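6 min read
41 shares
4 comments

The Wall Above the Bench

Pegboard is usually sold on capacity. Its real value is that it fixes the position of each tool, and a fixed position shortens the time between needing a tool and holding it. A drawer of the same area stores more and retrieves worse.

Masanobu Ebihara has fitted out small workshops in Otstead for most of his working life, and he starts every job by asking the owner to empty the drawers onto a sheet. Whatever has been used since October goes toward the wall. The rest goes into a box under the bench. The box is generally fuller than the owner expected.

He then marks the reach zone. Standing at the bench with elbows slightly bent, the owner draws an arc on the wall with each hand. Where the arcs overlap is the place for tools picked up with either hand: pliers, screwdrivers, scissors. Tape and other consumables go toward the outer ends. Measuring tools get their own strip at eye level, where the scale can be read before the tool is lifted.

The board itself matters less than its mounting. It needs clearance behind it for the hooks to seat, and the usual fault in home installations is a panel screwed flat to plaster. Ebihara uses battens at 603 mm centers, a spacing he inherited from an old Domow cabinet range and has never seen a reason to change. Steel panels from Plostau hold their holes well under repeated loading. Hardboard is cheaper and easy to cut, but the holes wear oval wherever a heavy tool is lifted off several times a day.

Hooks come next. A straight single peg suits scissors, which hang from one handle loop. Pliers sit better on a pair of pegs set just wide enough to catch the handles, jaws down. Screwdrivers can go through a drilled shelf, one hole each, or into a cup. Purists object to the cup because the shafts cross at the bottom and the tips are hidden. In practice a cup works if it holds few drivers and the handles differ in color. Past four, Ebihara moves to the drilled shelf.

Tape is awkward. A roll hung on a single peg swings when pulled and tends to walk off the end. Katayama makes a long peg with an upturned tip that cures the second problem. The first is cured by taking the roll down before tearing.

The surface below should be plain and light in color. Small screws and thin shafts show up well against pale wood. Ebihara asks for 2000 mm of bench where the room allows it and keeps the front 80 mm clear at all times, as a strip for the forearms.

Outlines painted around each tool divide opinion. They make a missing item obvious, and they also make the layout hard to revise. He prefers to leave the wall bare for the first season – most owners move at least one row in that time – and to label afterward if several people share the bench.

The last step is the one owners skip. At the end of a session every tool on the bench goes back on its hook, including those that will be wanted first thing the next day.
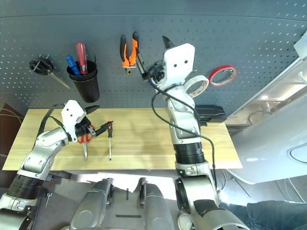

Returning tools takes less time if the hooks are loose enough to find without looking. Ebihara tests each one with his eyes shut, then adjusts the spacing by one hole and tries again.

41 shares
4 comments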